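Reducing Fruit Waste in Shared Student Housing
Final Project Report, Community Food Systems
Submitted by Sivaprasad Hegde
28 January 2022

Summary

This report examines how fresh fruit is bought, stored and thrown away in shared student housing. The work was carried out at two residences, Durum House and Forsyth Hall, over a single term. Residents recorded the fruit they discarded and the reason for discarding it. A total of 957 pieces of fruit were logged as waste. The report finds that storage habits had a greater effect on waste than the amount of fruit purchased, and makes recommendations to the housing office.

1. Background

Both residences are organized around shared kitchens. Each kitchen serves between six and ten residents, who buy most of their groceries separately and keep them in assigned cupboards and refrigerator shelves. Since August, the Tirklow food box program has also delivered mixed produce to kitchens that request it. The boxes are paid for through residence fees and belong to the kitchen as a whole.

The housing office had received complaints about fruit flies and odour in the compost bins at Durum House. It was not known whether the food boxes were contributing to the problem, and the office agreed to support a student project on the question.

2. Method

All residents of the two buildings were invited to take part, and 182 enrolled. Each kitchen was given a paper log, fixed to the wall beside the compost bin. Residents were asked to write down the type of fruit, where it had been stored, and one of four reasons for discarding it: mould, bruising, over-ripeness or unwanted.

Logs were collected weekly and entered into a spreadsheet. Unreadable entries were set aside and do not form part of the total. A short questionnaire was circulated in the final week, covering shopping habits and knowledge of storage.

Participation was voluntary and names were not recorded. Approval was received from the course instructor before the first logs were posted.

3. Findings

3.1 Storage

Mould was the most common reason given, followed by over-ripeness. Most of the mouldy fruit was citrus that had been left in the net or plastic bag it was sold in. Kitchens that emptied bags on arrival logged noticeably less mould, although they did not buy less citrus.

Fruit kept in closed cupboards fared worst. Several residents wrote in the questionnaire that they had forgotten it was there. Fruit kept in the open was eaten sooner, but mixing types brought its own difficulty. Ripe apples, pears and bananas give off ethylene, a gas that speeds the ripening of other fruit nearby. In warm kitchens, a mixed pile should be sorted every few days and the ripest pieces eaten first.
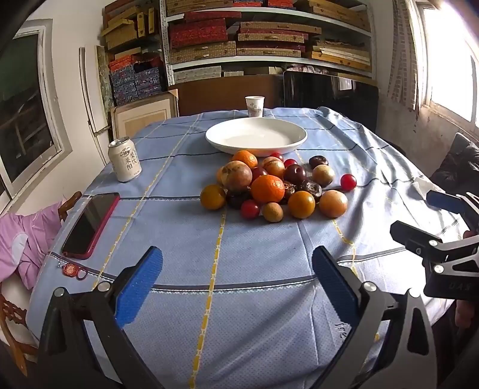

3.2 Shared and Individual Purchases

Fruit from the Tirklow boxes was discarded less often for mould than fruit bought individually, but more often as unwanted. Grapefruit and hard pears were named most frequently in this category. Residents of Forsyth Hall commented that they were unsure whether box fruit could be taken to their rooms — a point on which the residence handbook is silent.

4. Limitations

The logs depended on residents remembering to fill them in, and entries fell during the examination period. The true amount of waste is therefore likely to be higher than reported. Kitchens also differed in temperature and size, and no attempt was made to correct for this.

5. Recommendations

The housing office should post a one-page storage guide in each kitchen at the start of term.

An open shelf or bowl should be set aside for shared fruit, away from ovens and direct sunlight.

The Tirklow order form should allow kitchens to decline particular items.

The residence handbook should state that box fruit may be taken by any resident of the kitchen.

6. Acknowledgements

The author thanks the residents of both buildings and the staff of the housing office, who printed the logs and arranged access to the kitchens during the break.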